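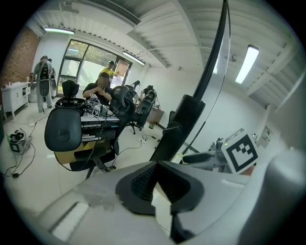

By four in the afternoon Deolinda Cardoso had carried the same carton from one end of the office to the other so many times that her forearms had taken on the smell of cardboard, and she still didn't know where it belonged. She had been put in charge of the move because she was the one who remembered things. She remembered which drawer stuck and who had borrowed the good scissors, and back in October, when Mr. Baptista announced that they would be giving up the second floor and fitting everybody downstairs, every head had turned toward her like sunflowers.

"You could just put it on a chair," said Purnar, who was sitting by the low cabinet, taking out folders and putting most of them back again.

"A chair is for sitting on."

"A chair is for whatever's left over," he said. "Ask my mother."

So she put it on a chair, one of the black ones with the big rounded backs, and the chair sighed and sank a little, as they all did. On top of the carton she laid the cables that had come out of the upstairs closet. She had meant to wind each one properly and fasten it with a twist of wire, the way her father used to do in his radio shop, but they had gone in as a tangle and they came out as a tangle, and there comes an hour in any move when you stop improving things and only carry them.

Her father's shop had been half the size of this room and held, by his own reckoning, 31 radios that worked and a great many more that were thinking about it. When he closed it she was nineteen. She had packed that too, mostly by herself, while he sat on a stool by the window and told her the story of every single thing she picked up. It took them 3 days. It could have been done in an afternoon, but he would say, wait, let me see that one, and then there was a widow in it, or a fishing boat, or a soccer match he had listened to with the back off the set and a soldering iron in his hand, and she would stand there with her arms full until he finished.

She had been so impatient with him. She thought of it now and felt her ears get warm, all these years later, standing on a tile floor with a roll of tape around her wrist like a bracelet.

"What's this one?" Purnar called, and held up a folder with nothing written on it.

"Open it and see."

He opened it. "Menus," he said. "Oh, these are old. This is the place with the soup. Do you remember the place with the soup?"

She did remember. It had been around the corner when they were all new – a narrow room with steamed-up windows and a woman who called everybody her prince, even Deolinda. They used to go when the heating failed, and then they went when it hadn't. Astska had gotten engaged there, or nearly, at the table by the coats, and had cried into a napkin and then eaten two bowls.

"It was three bowls," said Astska from across the room, without turning around.

"Were you listening all this time?"

"You're both very loud."

Deolinda looked at the clock and at the cabinet, which was no emptier than it had been at lunch. The men from Merkico were coming at six for whatever was ready to go, and they had already telephoned once to ask, very politely, whether it was ready. She ought to have said something brisk. She had the voice for it and everyone knew the voice.

She pulled the nearest chair over to the cabinet instead, and sat down on it, and held out her hand for the folder.

"Go on," she said. "Let me see that one."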